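Sundavton Protocol

The Sundavton protocol is a supervised elimination diet used to identify foods that cause recurring digestive symptoms such as bloating, cramping and loose stools.

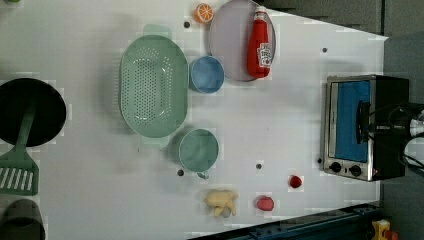

It takes its name from the town of Sundavton, where the outpatient nutrition service of the Yeoh Clinic first put it into regular use. It is related to other elimination diets but is shorter and allows a wider range of foods at the start.

Procedure

The protocol has 3 phases. In the first, the patient follows a restricted menu of rice, cooked vegetables, poultry and certain fruits. In the second, excluded foods are returned one at a time, with a rest period between them. Dairy and wheat are normally tested first. The third phase is a long-term eating plan based on the results. Patients keep a written symptom diary throughout, and a daily calcium intake of 1000 mg is maintained - by supplement if necessary - while dairy is excluded.

Evaluation

A review of clinic records covered 309 adults who began the protocol. Of these, 169 completed all phases. The review had no comparison group, and its authors advised caution in reading the results.

Limitations

The protocol is not a test for food allergy and is not used in patients with a history of severe reactions. It is also considered unsuitable during pregnancy and for people with a current or past eating disorder.

See also

Elimination diet
Food intolerance
Symptom diary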